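## 4.2 The folding table

The returns room at Fletham was the last part of the site to be touched by the Ileo program, and the part where we had expected the least to talk about. Folding was going to be automated, the folders were going to teach the system how, and by March everyone would know where they stood. We interviewed 22 workers across 3 shifts and came away with notes mostly concerning wrists.

Under the old arrangement a folder picked up a garment, folded it, and put it in a basket, all while discussing something else. Under the new one the same person does the same job through a pair of hand-held grippers, so that each movement can be recorded. Conversation was the first casualty. "You can't gossip and pinch," one worker told us, and several others offered less printable versions of the same finding. A second complaint concerned pride. People who had folded for years found themselves slower than they had been in their first week, and were told by the shift lead that slow was fine — a sentence none of them had heard before in that building.
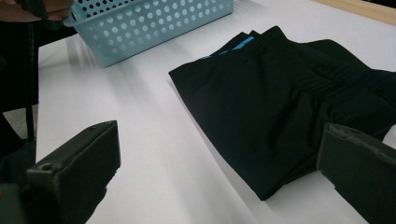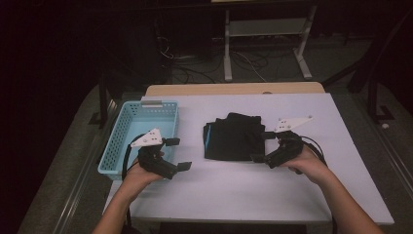 **Figure 3.** Folding with hand-held grippers: a folded black garment with blue trim and a light blue perforated basket on the work surface.

The work also acquired a new vocabulary. A fold was now an "episode," and a bad fold was a "discard," which workers applied freely to lunches, managers, and one another. The Bakhtiari agreement had fixed piece rates for folding but was silent on episodes. For 46 days the two were paid as if they were the same thing, although an episode took longer and could be thrown out afterward by a reviewer at the Allitz office who had never met the trousers in question. The log we were given lists 2383 episodes. It has no column for the person who performed them, an omission that the workers noticed well before we did.

Views on replacement were calmer than the literature had prepared us for. Most interviewees assumed the machine would take over the plain items and leave them the fitted sheets. Whether this counted as job security or as a punishment was a matter of some dispute, and we return to it in Section 5.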